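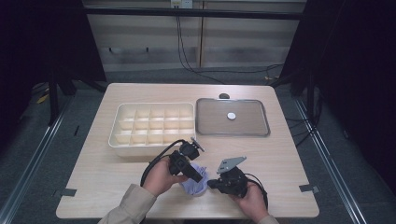

5 min read

I keep hearing that teaching a robot by hand is the easy way in, and after a morning of it I'm not sold. You hold a gripper in each fist, do the chore yourself, and the software is supposed to learn from you. Fine. But try it with a cloth. The left one had the purple rag pinched in its nose, the right one was just touching it, and I was already thinking about my wrists and the cables coming off each gripper. My own fingers would have been finished.

Qusai Salameh, who talked me into this, says I did 18 usable runs. Usable by whose count? I threw out 7 more where I fumbled, and I suspect the fumbles are the part a machine most needs to see.

Hannelore Widmer thinks remote control is worse, and she's tried both. Maybe so. She says you lose the feel of the thing completely. I still want to see one of these robots fold a cloth it hasn't met, on a table it hasn't met, before I call any of this teaching. Qusai has promised me a look at that in May. I've heard promises like it before.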